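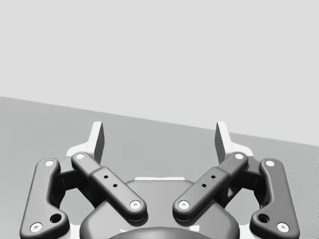

Progress report to the Marsden Fund for Everyday Work, April 18, 2018

Thank you again for your patience with us over the winter, and for the second payment, which let us keep going with the part of the Stollel project we care about most: finding out whether a machine can put away the shopping. When we wrote to you in August we were still arguing over how much of a household chore has to be taught before an arm so much as moves. We have settled on starting every exercise in simulation from the same place, jaws apart and the table clear in front of them, so that one trial can be fairly compared with the next. It sounds like a small thing (and it took us far too long to agree on it!) but our records are a good deal easier to read now.

The grant agreement asked for 600 simulated trials in this period. We have finished 2638, mostly because the Amemness software runs happily overnight and doesn't mind weekends.
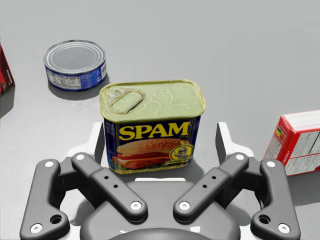
Groceries have taught us more than we expected. We chose them because everybody has them at home and because a small shop has them by the case, and our retail partner, Brarow, was keen that we stay close to what its shelf staff handle each morning. A can of SPAM standing right in front of the fingers is a fair request, with its flat sides and rounded corners, but a squat tuna can a little way behind it asks for a different approach altogether, lower and from another angle. People make that adjustment without a thought. Our program makes it well on some days and poorly on others, and we have spent many happy and unhappy hours looking at why.

Our honest view, for what it is worth to your trustees, is that single items are now within reach and crowded ones are still hard. When things stand well apart, the planner usually finds a sensible way in.
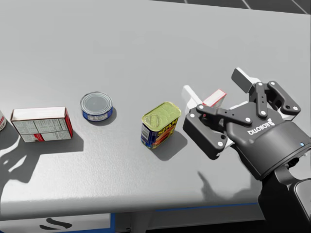

When they sit close together it gets timid, or picks a path that would brush against a neighbor, and we would not yet want it near a jar of anything. Glass and soft packages such as bread are both left for the next period, as we agreed with you at the start.

We have also begun on sharing the work between 2 arms. Deciding which arm should take which item is a chore in itself, and the rules we wrote at first were rather too polite, with each side waiting for the other to go. The newer rules are better, though slow.

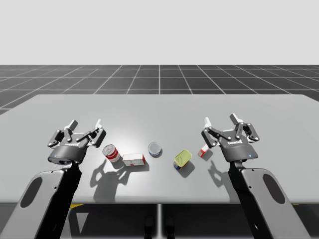
Two-arm grocery exercise, with cans and boxes set out between the grippers.

Spending is in line with the budget, apart from computer time, where we are slightly over and have moved money across from travel to cover it. We would like to ask for an extension of 6 weeks so that the shelf trials with Brarow can be done outside their busy season. The revised schedule and the full trial records will follow under separate cover, and we would be very glad to have any of you come by and watch a session.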